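Sim club, Sunday, very quick one

Typing this before the bus. Five of us in the end, Marion brought biscuits, Gerd brought his own chair (fair enough, have you sat on ours). We're on the Kisholm house map now, the one with the white door and the orange floor in the next room. Door task is worth 30 points out of 100 and last time we got none of them, so that's been the whole afternoon.

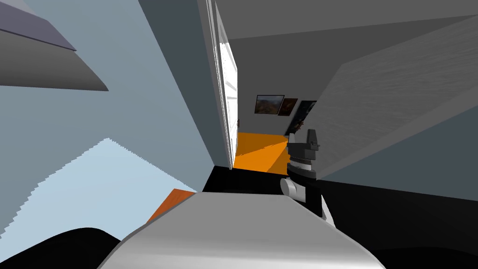
What we changed

Wrist limits, mostly. Ansel had them in radians and Thierry's script wanted degrees – two weeks of head scratching, gone. Also turned the step rate down to 65 becuase my laptop was crying. Gerd still thinks the grip force is wrong. Maybe. Log is 632 lines and I've read half.

Paloma wants the next-room run in before April, when we play Jonley.

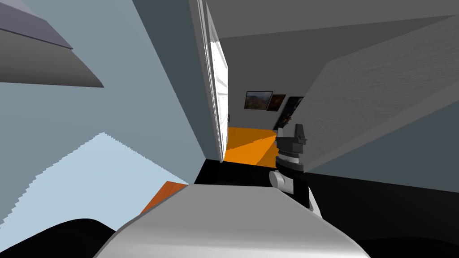
She's also rewriting the scoring sheet, so please send her your old numbers, even the embarassing ones. Mine are in the shared folder under "do not open".

Still to do: reset button, arm two naming, my half of the log. Bus is here – more later in the week.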